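Lesezeit: 6 Minuten

Projekt Wolano: Räumen und Reinigen kleiner Arbeitsräume
Zwischenbericht an die Metau-Förderung, Teilvorhaben Trondow

1. Gegenstand des Berichts

Der Bericht umfasst die Arbeiten am Standort Trondow seit der letzten Mittelabrufung. Gegenstand des Teilvorhabens ist ein einheitlicher Ablauf für das Abräumen von Schreibtischen in kleinen Räumen, einschließlich der dafür verwendeten Behälter, der Bodenpflege und der Dokumentation des Endzustands. Fragen der Möblierung werden nur behandelt, soweit sie den Ablauf berühren. Die Beschaffung der Tische selbst war Teil des Vorgängervorhabens und ist dort abgerechnet.

Gegenüber dem Arbeitsplan gibt es zwei Abweichungen. Die Festlegung des Sammelbehälters wurde vorgezogen, die Prüfung der Bodenpflegemittel verschiebt sich. Beide Punkte sind der Förderstelle angezeigt worden und wirken sich auf den Gesamtrahmen nicht aus.

2. Raum und Ausstattung

Der Bezugsraum ist klein und hat weiße Wände. Der Boden besteht aus hellem Holz im Fischgrätmuster. An der Wand steht ein weißer Schreibtisch mit dünner, rechteckiger Platte und schlanken weißen Beinen. Der Ablauf wurde auf diesen Tischtyp hin geschrieben und anschließend auf die übrigen Räume übertragen. Schubladen und Rollcontainer sind im Geltungsbereich nicht enthalten.

Als Sammelbehälter dient ein cremeweißer, zylindrischer Eimer. Er wird beim Abräumen am Rand gehalten und neben dem Tisch mitgeführt. Ein Abstellen auf dem Parkett ist während des Durchgangs nicht vorgesehen.
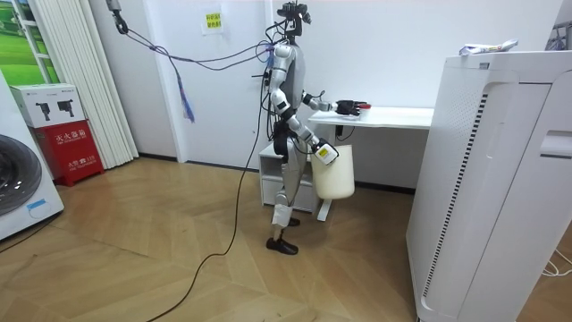 Letzte Änderung dieser Seite: 29. März 2023

3. Ablauf beim Abräumen

Der Ablauf gliedert sich unverändert in 3 Abschnitte: Sichten, Aufnehmen, Nachwischen. Die Fassung vom Vorjahr hatte das Sichten und das Aufnehmen zusammengezogen. In der Erprobung führte das zu Fehlzuordnungen, vor allem bei kleinen Gegenständen, die auf der Platte zwischen Arbeitsunterlagen lagen.

Beim Sichten wird festgelegt, was auf dem Tisch verbleibt. Papiere, Hefte und Ladegeräte bleiben liegen. Trinkgefäße, Deckel, Verpackungen und lose Kleinteile werden aufgenommen. Persönliche Gegenstände sind im Zweifel nicht zu bewegen. Die Liste der Zweifelsfälle wurde im Februar überarbeitet und umfasst nun auch leere Stiftbehälter, Untersetzer und Probemuster.

Das Aufnehmen erfolgt einzeln. Jeder Gegenstand wird senkrecht von der Platte abgehoben und erst dann zum Behälter geführt. Das Schieben bis zur Tischkante, wie es in mehreren Räumen üblich war, ist nicht mehr zugelassen. Auf den weißen Platten hinterließ es Streifen, die sich nur mit erhöhtem Aufwand entfernen ließen. Zwei Platten mussten nachbehandelt werden.

Der Behälter wird auf der Seite geführt, die vom Tisch weg in den Raum zeigt. Seine Oberkante soll unterhalb der Tischplatte bleiben. Damit ist der Weg des Gegenstands nach unten frei, und der Eimerrand stößt nicht gegen die Plattenkante. Für das Halten am Rand spricht außerdem, dass der Eimer ohne Umgreifen gekippt werden kann. Ein Modell mit klappbarem Henkel war zum Vergleich im Einsatz. Der Henkel fiel beim Einlegen wiederholt in die Öffnung und musste zurückgelegt werden.

Nachgewischt wird in Bahnen parallel zur Vorderkante, zuerst der wandseitige Streifen. Das Tuch darf nur nebelfeucht sein. Auf einen Reiniger wird bei der täglichen Bearbeitung verzichtet.

4. Umfang der Erprobung

Der Ablauf wurde in 46 Räumen angewandt. Nicht alle Räume sind baugleich; abweichend sind vor allem Bodenbelag und Stellung des Tisches. In Räumen mit frei stehendem Tisch ist der Ablauf von beiden Längsseiten aus ausführbar. Steht der Tisch an der Wand, entfällt die hintere Seite, und Gegenstände im wandseitigen Streifen sind über die ganze Plattentiefe zu greifen. Das verlängert den Vorgang, wirkt sich aber auf das Ergebnis der Sichtkontrolle nicht messbar aus.

Ausgewertet wurden 968 Einzelvorgänge. Als Einzelvorgang gilt das Aufnehmen eines Gegenstands und seine Ablage im Behälter. Rund 81 Prozent der Vorgänge wurden ohne Beanstandung protokolliert. Die Beanstandungen verteilen sich auf vier Gruppen: falsche Zuordnung beim Sichten, Berührung der Plattenkante, Verrutschen benachbarter Gegenstände und unvollständige Protokollzeilen. Die letzte Gruppe ist die größte. Sie betrifft die Schriftform und sagt über die Ausführung am Tisch nichts aus.

Das Protokollblatt wurde daraufhin gekürzt. Entfallen sind die Felder für Lichtverhältnisse und Raumtemperatur, die bei der Auswertung an keiner Stelle herangezogen wurden. Hinzugekommen ist ein Feld für die Stellung des Tisches. Die alten Blätter bleiben bis zum Abschluss des Vorhabens in Trondow abgelegt.

5. Trinkgefäße

Becher und Tassen bilden unter den aufgenommenen Gegenständen eine eigene Klasse. Im Unterschied zu Verpackungen werden sie nicht entsorgt, sondern gehen zurück in die Teeküche. Sie sind beim Sichten auf Restinhalt zu prüfen. Gefäße mit Inhalt werden getrennt getragen und kommen nicht in den Sammelbehälter.

Leere, leichte Gefäße können in den Eimer gelegt werden, sofern dieser keine scharfkantigen Teile enthält. Gegriffen wird am Körper des Gefäßes. Beim Anfassen am oberen Rand kippten schmale Becher seitlich weg; bei Gefäßen mit Deckel löste sich in Einzelfällen der Deckel. Farbige Ränder oder Deckel erleichtern das Auffinden auf der weißen Platte erheblich. Rein weiße Becher wurden beim Sichten häufiger übersehen, besonders hinter aufgestellten Unterlagen.

Für den Standort wurde daher vorgeschlagen, den Becherbestand bei der nächsten Nachbeschaffung auf Gefäße mit abgesetzter Farbe umzustellen. Ein Austausch der vorhandenen Becher ist nicht beantragt. 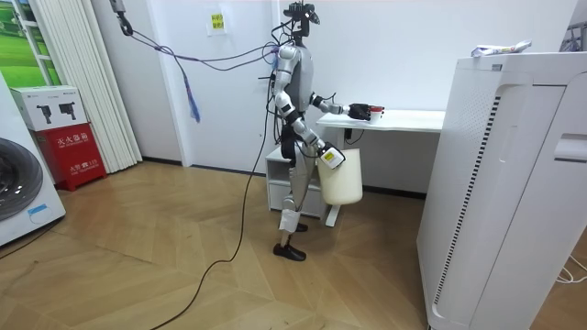

Offen ist noch die Reihenfolge, in der Gefäße und übrige Kleinteile aufgenommen werden. Zwei Varianten liegen vor. In Variante A werden zuerst alle Gefäße abgeräumt, danach der Rest. In Variante B wird der Tisch von einer Schmalseite zur anderen bearbeitet, unabhängig von der Art des Gegenstands. Variante B kommt mit weniger Wegen aus. Variante A vermeidet, dass ein Gefäß auf Verpackungsreste gelegt wird. Bei einem bis zur Hälfte gefüllten Eimer war kein Unterschied in der Zahl der Beanstandungen erkennbar. Die Entscheidung soll nach der nächsten Auswertung fallen, bis dahin sind beide Varianten zugelassen und im Protokoll zu vermerken.

6. Sammelbehälter

Zur Auswahl standen drei Bauformen: ein Korb mit Durchbrüchen, eine rechteckige Wanne und der zylindrische Eimer. Der Korb schied aus, da Büroklammern und Papierreste durch die Öffnungen fielen. Die Wanne erwies sich als standfest, ließ sich aber einhändig nur mit verdrehtem Handgelenk halten. Der Eimer ist leicht konisch und lässt sich zur Lagerung stapeln. Seine helle Wandung macht Verschmutzungen früh sichtbar.

Die Lieferung erfolgte durch die Firma Kaewsai in zwei Teilmengen. Die erste Teilmenge war mangelfrei. Bei der zweiten wiesen mehrere Eimer am Rand einen scharfen Grat auf; sie wurden reklamiert und kostenfrei ersetzt. Eine Eingangsprüfung des Randes ist seitdem Bestandteil der Warenannahme. Geprüft wird durch einmaliges Umfahren mit einem Baumwolltuch. Bleiben Fasern hängen, geht das Stück zurück.

Die Eimer werden nach jedem Durchgang entleert und trocken ausgewischt. Eine Nassreinigung ist wöchentlich vorgesehen. Beutel werden nicht eingelegt. In der Erprobung rutschten sie bei jeder zweiten Entleerung mit heraus, und der umgeschlagene Beutelrand verschlechterte den Griff.

7. Boden

Der Parkettboden wird nach dem Abräumen trocken gekehrt. Die Kehrrichtung folgt der Raumlänge und nimmt auf das Fischgrätmuster keine Rücksicht. Versuche, entlang der einzelnen Stäbe zu kehren, brachten keinen Vorteil und verlängerten die Bearbeitung.

Die Prüfung der Pflegemittel konnte nicht wie geplant begonnen werden. Für zwei der vorgesehenen Mittel fehlt die Freigabe durch den Verleger des Bodens. Ein drittes Mittel wurde auf einer Musterfläche im Lager aufgetragen und wird dort weiter beobachtet. In den Räumen selbst kommt bis auf Weiteres nur das bisherige Mittel zum Einsatz. Abdrücke durch Tischbeine wurden bei einem Teil der Räume festgestellt. Filzgleiter sind bestellt; bei den schlanken Beinen ist auf einen kleinen Durchmesser zu achten, die Standardgröße steht seitlich über und sammelt Staub.

8. Mittelverwendung

Die Sachmittel sind überwiegend für Behälter, Tücher und Protokolldruck abgeflossen. Minderausgaben ergeben sich bei den Bodenpflegemitteln. Es wird beantragt, den nicht verbrauchten Anteil in den folgenden Abschnitt zu übertragen und ihm denselben Verwendungszweck zu belassen. Umwidmungen zwischen Personal- und Sachmitteln wurden nicht vorgenommen. Die Belege liegen am Standort vor und können der Metau-Förderung auf Anforderung übersandt werden.

9. Nächste Schritte

- Auswertung der Varianten A und B, getrennt nach wandseitig und frei stehenden Tischen
- Abschluss der Freigabe für die Bodenpflegemittel
- Montage der Filzgleiter, beginnend mit den Räumen mit Parkett
- Einarbeitung der neuen Zweifelsfallliste in die Arbeitsanweisung
- Aufnahme der Randprüfung in die Lieferbedingungen gegenüber Kaewsai

Die überarbeitete Arbeitsanweisung wird dem nächsten Zwischenbericht als Anlage beigefügt. Bis dahin gilt am Standort Trondow die bisherige Fassung mit den in Abschnitt 3 und 5 genannten Änderungen.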